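Hard water and the kettle test

10 March 2026

The water in Brirkunville is hard, and I had been descaling the kettle every nine days without ever checking how hard. In January I bought a drop-count test kit and took readings from the cold tap each morning before breakfast.

Method: run the tap for two minutes, fill the tube to the line, add reagent one drop at a time and swirl until the colour changes. Gerrit Shabalala lent me a second kit of the same make, and the two agreed to within one drop on every morning but one. I threw that reading out because I had not rinsed the tube.

I then tried a jug filter. Fresh cartridges brought the drop count down well. By week five the filtered water was close to the unfiltered, so the change interval printed on the box is too long for this supply. Citric acid still clears the kettle faster than vinegar and leaves no smell.

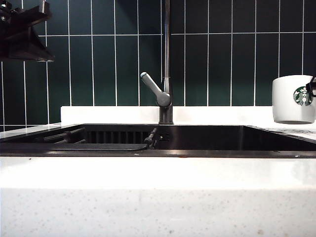
Kitchen tap, dark metal finish, with the green tiles behind.

Next I want to compare the supply at Flilmont, which comes from a different reservoir. Readings will go in the same spreadsheet.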